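Ticket 235: Cloth folding stalls when the bundle starts out crumpled
Opened by: Lizeth Yupanqui
Assigned to: Duván Restrepo
Product: Multach household chores, table tasks
Status: Open

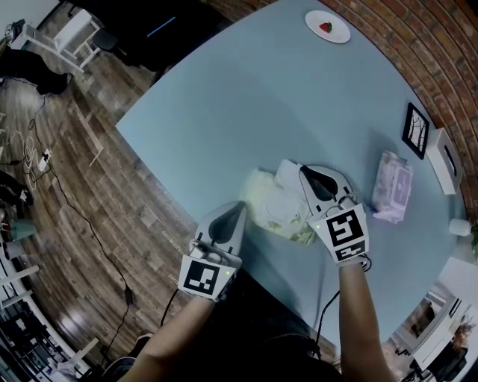
What happens

Hi Duván, hope May is treating you kindly. I've been putting the Multach arm through its table chores again, and wiping and putting small things on a plate are coming along nicely (I was so pleased with the plate one that I called my mother). Folding is another matter. If I lay the cloth out flat it does a decent job, a bit slow, but I'd put it in a drawer. If the cloth starts in a heap it pinches one side, lifts, puts it down, and does that over and over until the 900 second limit runs out.

What I tried

Restarted the controller and ran the gripper calibration again. No change.
Swapped the cloth for a thicker one. It got one corner out and then let go of it.
Cleared everything else off the table. Same stall, so I don't think clutter is the trouble.
Loaded the older Ikis policy. Worse, it never picked the thing up.

Reply from Duván Restrepo, 4:10 pm

Thanks Lizeth, and congratulations on the plate! I went through your logs over a late lunch and I see the same loop in all 3 runs. It's choosing a grasp point in the middle of the heap and never looking for an edge. Most of our hand-held demonstrations began with flat cloth, so it has very little to go on. I've asked the folks at Stasero for more crumpled starts, with both grippers working on the bundle together. Could you set retry_limit to 2 for now, so it stops and calls you over?

Reply from Lizeth Yupanqui, 5:35 pm

Set to 2, and it does stop now, thank you. I'm still folding the heaps myself, and I suspect I will be for a good while yet. Please leave this open until the new policy is in.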